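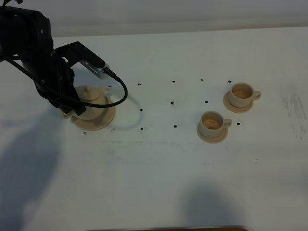 Betreff: Re: [arai-betrieb] Schutzhalt beim Ausgießen am Arbeitsplatz Harby
Von: Severino Quintana
An: Verteiler arai-betrieb
Lesezeit: 4 Minuten

Sehr geehrte Kolleginnen und Kollegen,

zu der unten zitierten Meldung von Herrn Tangen nimmt die Betriebsstelle wie folgt Stellung. Die Meldung wird als sicherheitsrelevante Störung geführt. Personenschaden ist nicht eingetreten.

Am 20.10., 14:12 schrieb Arvid Tangen:
> Am Arbeitsplatz Harby ist der Arm heute Nachmittag beim Zurückführen
> der Kanne erneut stehen geblieben. Die Steuerung meldete eine
> Drehmomentüberschreitung im Handgelenk. Der Greifer hielt die Kanne
> weiterhin geneigt, und es lief Flüssigkeit nach, bis der Bediener
> eine Schale untergestellt hat. Die Tasse darunter lief über.
> Ich bitte um Klärung, ob der Arbeitsplatz bis auf Weiteres gesperrt
> werden soll und wer das Nachlaufen im Schutzhalt bewertet.

Sachverhalt

Im Rahmen von Arai wird am genannten Arbeitsplatz das Einschenken aus einer Kanne in zwei Tassen erprobt. In der Auswertung der Protokolle seit Beginn der Reihe finden sich bei über 200 Durchläufen 11 Schutzhalte. Alle liegen in derselben Phase, nämlich beim Aufrichten der Kanne nach dem Ausgießen. Während des Ausgießens selbst wurde kein Halt verzeichnet.

Der Schutzhalt hat in jedem Fall wie vorgesehen ausgelöst. Zu beanstanden ist der Zustand, in dem die Anlage danach verbleibt: Die Achsen werden in der aktuellen Stellung gehalten, also gegebenenfalls mit geneigter Kanne. In der Gefährdungsbeurteilung war dieser Fall bisher nicht erfasst.

Am Handgelenk wird ein dünnes schwarzes Kabel in einer lockeren Schlaufe unterhalb des Arms geführt, weiter oben sind die Leitungen lediglich mit durchsichtigem Klebeband am Arm befestigt. Über der weißen Tischfläche bleibt der Schlaufe beim Ausgießen wenig Abstand.
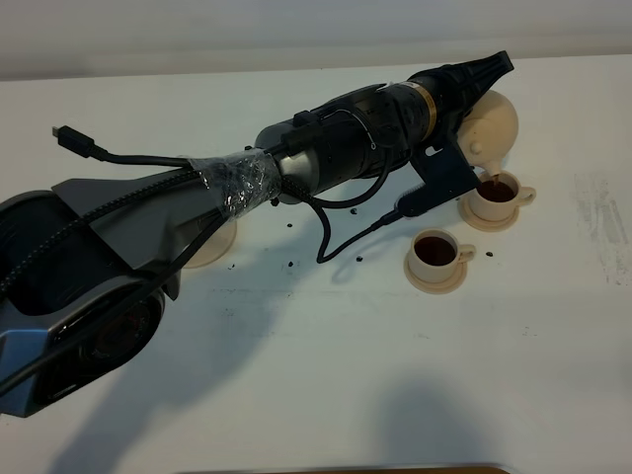 Vorläufige Bewertung

Nach jetzigem Stand ist anzunehmen, dass sich die Schlaufe beim Aufrichten an der Halterung verfängt und das zusätzliche Moment den Halt auslöst. Ein Nachweis steht aus. Eine fehlerhafte Lastangabe für die gefüllte Kanne kommt ebenfalls in Betracht – die Firma Sulov hat die Parameter angefordert und prüft sie.

Maßnahmen

1. Der Arbeitsplatz ist für Versuche mit Flüssigkeit gesperrt. Bewegungen mit leerer Kanne bleiben unter Aufsicht zulässig.
2. Das Klebeband ist durch eine feste Kabelführung zu ersetzen. Die Länge der Schlaufe wird vor der Freigabe durch die Werkstatt abgenommen.
3. Nach einem Schutzhalt ist nicht von Hand in den Bereich unter der Kanne zu greifen, solange die Anlage nicht durch den Not-Halt gesichert ist. Das Unterstellen einer Schale hat zu unterbleiben.
4. Herr Tangen übermittelt die Protokolle der betroffenen Durchläufe vollständig und ungekürzt an die Betriebsstelle.

Über die Wiederaufnahme wird nach Eingang der Antwort von Sulov entschieden. Rückfragen bitte ausschließlich über diesen Verteiler.

Mit freundlichen Grüßen
Severino Quintana
Betriebsstelle Robotik, Nullement

Neueste Beiträge in dieser Liste
Arai: Freigabe der Lastparameter, Entwurf
Not-Halt in Harby, Ergebnis der Wiederholungsprüfung
Kabelführung am Handgelenk – Bestellung Werkstatt
Unterweisung im Oktober, Teilnahmeliste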